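My uncle's bakery, and why I finally wrote it down

Mariama Nartey keeps telling me I should write about the bakery, and she's heard the story enough times that I think she just wants it out of my mouth and onto a page. So, Mariama, this one's for you!

My uncle came to Basdale with 2 suitcases and a job at a tire warehouse. He hated the tires. What he liked was getting up before his shift and making rolls for the guys on the loading dock, and after a while the guys started paying him for them (his idea of pricing was "whatever you have in your pocket," so you can imagine the profits).
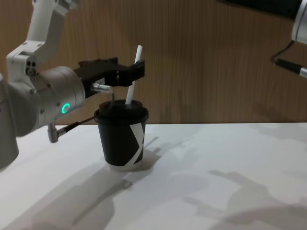 It took him nine years to leave the warehouse. My aunt did the math at the kitchen table every August and every August she said not yet. Then the old shoe repair place on Zarka Street came up for rent and she said okay – just like that, with her coat still on.

They opened with one used oven and six kinds of bread. The coconut loaf sold out daily and the rye sat there looking sad. He kept baking the rye anyway, for one lady who came in on her way home from church choir. I asked him once if that was good business and he gave me a look I can still feel.

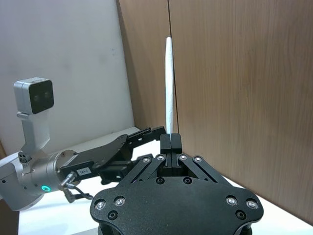 Eliseo Ayala

I worked the counter there in high school and I was terrible at it. I gave away too many cookies and I could never fold the boxes right. But I learned how to talk to people, and I learned that a line out the door can turn into an empty shop in one bad winter. They had two of those. The second time, my aunt started selling to diners and school cafeterias, and that's what saved them. On their best morning they sent out 185 loaves before sunrise, and my uncle wrote the number on the wall in pencil.

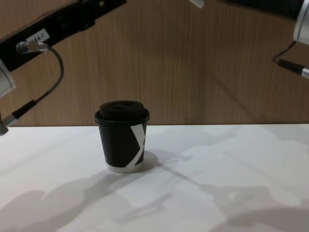
A lidded black paper coffee cup.

The pencil number is still up there, by the way. My cousin runs the place now and painted right around it. She's added sandwiches and a website, and she wants a second shop across town if the rent ever comes down. My uncle says he's retired, but he still shows up to taste things and complain about the salt. I'm going over next week for a coconut loaf, and I'll ask him about the tire warehouse again – he tells it a little differently every time.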